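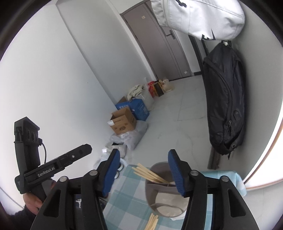 Cultura e História

A mulher que desenhava o céu de memória

Por Mbali Mkhize
1 de agosto de 2026

Quando Ilse Stasiv tinha nove anos, o pai levou-a ao telhado do moinho de Noltham e pediu-lhe que olhasse para cima até lhe doer o pescoço. Ela olhou – e depois desceu, pediu um lápis à mãe e desenhou no verso de uma fatura de farinha todas as estrelas de que se lembrava. A fatura ainda existe, um pouco roída num canto, e quem a vê pela primeira vez costuma ficar calado um bom bocado.

Stasiv nunca foi à universidade. Aprendeu matemática nos livros que o farmacêutico lhe emprestava, alemão com uma vizinha viúva e, para desgosto da família, muito pouco de costura. Em 1941, com a vila às escuras todas as noites, percebeu que tinha por cima da cabeça o melhor céu da sua vida e começou o grande atlas a que dedicaria o resto dos seus dias. Observava sem tomar notas, para não acender luz nenhuma, e só de manhã, com o café ao lado, passava tudo para o papel.

O atlas tem 89 folhas e nelas cabem 2229 estrelas, cada uma com o brilho indicado por um pontinho mais ou menos cheio. Há enganos, claro que há (numa das folhas de inverno, uma constelação inteira aparece inclinada para o lado errado), mas eu confesso que gosto ainda mais dela por isso. Nas margens escrevia o que lhe ia passando pela cabeça: o preço do carvão, uma receita de marmelada, uma queixa contra as nuvens.

Durante décadas as folhas ficaram numa arca, em casa de uma sobrinha, até serem entregues ao museu de Alberg. Passei lá três tardes em julho, com luvas emprestadas e uma lupa que me fazia lacrimejar, e saí sempre mais tarde do que tinha prometido. A folha de que mais gostei é a última, que mostra o céu de verão sobre o moinho. Falta-lhe um canto por preencher, e a lápis, muito leve, lê-se apenas: «continuar amanhã, se limpar».

Leia também
O relojoeiro que quis medir as marés
Cartas de uma botânica à irmã
Como se fazia tinta no tempo dos copistas
Cinco mapas antigos cheios de monstros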